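협동로봇 작업 셀에서 사람이 같은 작업대 주변에 있을 때 속도 제한과 파지 기준을 어떻게 잡으시나요

분류: 로봇·자동화 > 안전 및 작업 기준
조회 3442

wandis_셀담당
2018년 7월 17일

소형 6축 협동로봇으로 혼합 물체 파지 시험을 준비하고 있습니다. 물체는 플라스틱 컵, 목재 봉, 목재 판, 작은 금속 클립이 붙은 판 등입니다. 그리퍼는 다관절 손가락형이고, 손목부에 소형 카메라가 달려 있습니다. 프레임은 알루미늄 프로파일이며 작업대 바깥쪽으로 다른 인원이 장비를 조정하러 드나듭니다. 펜스는 없습니다.

현재 작업 기준서 초안(문서번호 1462)에는 아래 정도만 적혀 있습니다.

- 사람이 접근할 수 있는 상태에서는 감속 모드로 운전
- 비상정지는 작업자 손이 닿는 위치에 배치
- 물체를 쥔 상태에서 전원이 차단될 경우 낙하 여부를 사전 확인

문의드릴 내용은 다음과 같습니다.

첫째, 속도 제한을 하나의 고정값으로 두는 것이 맞는지, 거리 감시로 단계를 나누는 것이 맞는지 궁금합니다. ISO 10218-2와 ISO/TS 15066을 읽었으나 우리처럼 물체가 자주 바뀌는 경우에 어디까지 다시 평가해야 하는지 판단이 서지 않습니다.

둘째, 컵처럼 얇은 물체와 목재 봉처럼 긴 물체가 한 작업대에 섞여 있을 때 파지력 상한을 물체별로 따로 정해야 하는지 알고 싶습니다.

셋째, 제어기와 전원부 배선 정리에 대해 점검표에 어떤 항목을 넣으시는지 알려 주시면 참고하겠습니다.

내부 검토자는 "협동로봇 인증 제품이니 별도 평가는 필요 없다"는 의견입니다. 저는 동의하지 않지만 반박할 근거를 정리하지 못했습니다.

araya_fa
채택된 답변

검토자 의견부터 말씀드리면 틀렸습니다. 로봇 단품은 ISO 10218-1의 대상이고, 그리퍼와 작업물과 주변 구조물이 합쳐진 상태는 시스템으로 보아 ISO 10218-2의 대상입니다. 로봇 팔에 힘 제한 기능이 있어도 끝단에 모서리가 있는 물체를 들면 접촉 조건이 달라집니다. 위험성평가는 응용 단위로 해야 합니다. 이 문장을 기준서 첫 장에 그대로 넣으시기 바랍니다.

속도 제한에 대하여

협동 운전 방식을 먼저 정하고 속도를 정합니다. 순서가 반대로 된 문서가 많습니다. ISO/TS 15066에서 다루는 방식은 안전등급 감시정지, 핸드가이딩, 속도 및 이격거리 감시, 동력 및 힘 제한입니다. 펜스가 없고 사람이 수시로 드나든다면 동력 및 힘 제한을 기본으로 하고, 필요하면 이격거리 감시를 추가하는 구성이 무난합니다.

이격거리 감시를 쓰려면 감지 장치가 안전 기능에 요구되는 성능 수준을 만족해야 합니다. 손목 카메라는 파지 위치 확인용이며 안전 입력으로 쓸 수 없습니다. 기준서에 "카메라 영상으로 사람을 확인한다"는 문구가 있으면 삭제하십시오.

고정값을 쓰는 경우에도 근거가 있어야 합니다. 접촉 가능 신체 부위를 정하고, 해당 부위의 압력과 힘 한계에서 역산합니다. 머리와 얼굴 접촉이 가능한 자세라면 속도를 낮추는 것으로 해결하려 하지 말고 궤적 자체를 바꾸어야 합니다.

파지 기준에 대하여

물체별로 나누는 것이 맞습니다. 다만 품목마다 값을 따로 두면 관리가 안 되므로 군으로 묶습니다. 저희는 다음과 같이 씁니다.

1. 얇은 벽 용기(컵 등). 상한은 변형이 눈에 띄기 시작하는 힘보다 낮게 둡니다. 손가락이 벽면을 감싸는 자세를 우선하고, 테두리만 집는 자세는 금지합니다. 주변에 긴 물체가 있으면 용기 테두리와의 간섭 여부를 들어 올리기 전에 확인합니다. 컵이 기울어진 채로 잡힌 경우 그대로 이송하지 않고 자세를 다시 평가합니다. 청록색 플라스틱 컵을 손가락 사이에 쥔 아래 상태를 보면, 컵이 약간 기울어 있고 각목 끝이 테두리에 살짝 겹쳐 있습니다. 저희 기준에서는 상승 동작 전 확인 대상입니다.
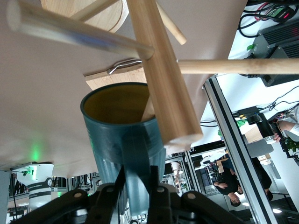 2. 긴 목재(봉, 각목). 파지력보다 회전 반경이 문제입니다. 파지점에서 먼 쪽 끝의 속도를 계산하여 그 값으로 속도 제한을 적용합니다. 공구중심점 속도만 감시하면 물체 끝단은 제한을 넘을 수 있습니다. 절단면이 사람 쪽을 향하는 자세는 경유점에서 제외합니다.

3. 판재와 금속 부품이 붙은 판. 모서리와 돌출부를 접촉면으로 간주합니다. 금속 클립이나 철사 고리가 있으면 그 방향을 파지 조건에 명시합니다. 비전 인식을 쓰는 경우 반사로 윤곽이 깨질 수 있으므로 조명 조건도 같이 기록합니다.

낙하 확인은 전원 차단과 공압 또는 통신 차단을 구분해서 하십시오. 그리퍼 종류에 따라 결과가 다릅니다. 시험은 각 군의 가장 무거운 물체로 합니다.

배선 점검표에 대하여

저희 점검표에서 해당 부분만 옮깁니다.

- 전원부 환기구 앞이 케이블로 막혀 있지 않을 것
- 선반 하부에 장착한 기기의 케이블 고리가 로봇 동작 범위에 들어오지 않을 것
- 전원선과 신호선을 분리하여 묶고, 양 끝에 식별 표시를 할 것
- 커넥터에 케이블 자중이 직접 걸리지 않을 것
- 손목부 케이블은 손목축을 양쪽 한계까지 돌려 여유 길이를 확인할 것
- 상태 표시등이 작업자 위치에서 보일 것. 표시등이 작업대 판에 가려지면 보조 표시등을 추가할 것

마지막 항목은 자주 빠집니다. 베이스 쪽 표시등이 작업대에 가려 운전 상태를 알 수 없는 셀을 여러 번 봤습니다. 녹색 점등의 의미도 제조사와 설정에 따라 다르니 기준서에 색별 정의를 적어 두십시오.

lesberg77

윗분 답변에 대체로 동의합니다. 배선은 케이블타이만 잘 묶어도 절반은 됩니다.

저희는 속도 단계를 3개로 나눴다가 2개로 줄였습니다. 중간 단계는 현장에서 구분을 못 하더군요. 정지와 감속, 나머지 없음.

idel_품질

추가로 재평가 범위만 적습니다. 질문 본문에 있는데 답이 빠진 것 같습니다.

물체가 바뀔 때마다 전체를 다시 하는 것은 비현실적이고, 변경 관리 절차로 처리합니다. 재평가가 필요한 변경과 기록만 남기는 변경을 구분해 두면 됩니다.

재평가 필요:
- 기존 군에 속하지 않는 물체 추가
- 최대 질량 또는 최대 길이 초과
- 그리퍼 또는 손가락 교체
- 로봇 베이스 위치나 작업대 높이 변경
- 사람이 접근하는 방향 추가

기록만:
- 같은 군 안에서 색상이나 표면이 다른 물체로 교체(단, 파지력 확인 시험 1회)
- 물체 초기 배치 변경

다만 물체를 겹쳐 놓는 배치는 기록만으로 넘기면 안 됩니다. 하나를 들 때 옆에 기댄 물체가 같이 움직입니다. 저희는 봉 더미 옆에 용기를 두는 배치를 별도 조건으로 평가합니다.

작업대 바깥에서 다른 장비를 조정하는 사람도 평가 대상에 넣으십시오. 로봇을 보고 있지 않은 사람은 회피 동작을 기대할 수 없습니다. 조정 작업 중 로봇을 정지할지, 감속으로 둘지는 평가 결과로 정하고 담당자 재량으로 두지 않습니다.

wandis_셀담당
댓글

답변 감사합니다. 물체 끝단 속도는 전혀 고려하지 않고 있었습니다. 6월 개정본까지는 공구중심점 기준으로만 적혀 있어서 해당 절을 다시 작성하겠습니다. 재평가 구분표는 부속서로 넣겠습니다.

이격거리 감시는 이번에는 적용하지 않고 동력 및 힘 제한으로 진행합니다. 압력 측정 장비 대여가 가능한 곳을 아시면 알려 주시기 바랍니다.

araya_fa
댓글

대여처는 지역에 따라 다릅니다. 로봇 공급사에 먼저 문의해 보십시오. 측정할 때는 맨 그리퍼 상태와 물체를 쥔 상태를 모두 측정하고, 측정점 위치를 도면에 표시해 두시기 바랍니다.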